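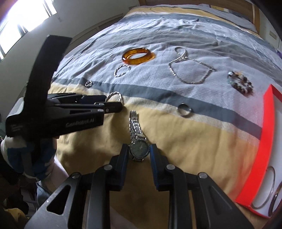

Florian Lehner, Technical Writer, Winico
Updated 3/8/23

Section 4: Setting the time and fitting the bracelet

These steps cover Flallham quartz watches on a metal link bracelet. Put a soft cloth or a doona under the watch before you start, as the pins are small and roll easily.

1. Pull the crown out to the second click. The seconds hand stops.
2. Turn the crown until the hands show the correct time. Go past midnight once if the model has a date window.
3. Push the crown fully home.
4. Try the bracelet on. You should be able to slide one finger under the clasp.
5. To remove a link, find the arrows on the inside of the bracelet. Push the pin out in the direction of the arrow with the tool supplied.
6. Take the same number of links from each side of the clasp. An odd link comes off the six o'clock side.
7. Join the bracelet and press the pin in against the arrow until it sits flush.

Note: Keep spare links and pins in the bag marked 273. Replacements are ordered under part number 470.

Caution: Do not use perfume, sunscreen or jewellery dip on the case or bracelet. Wipe with a dry cloth only.

For battery changes, see Section 5.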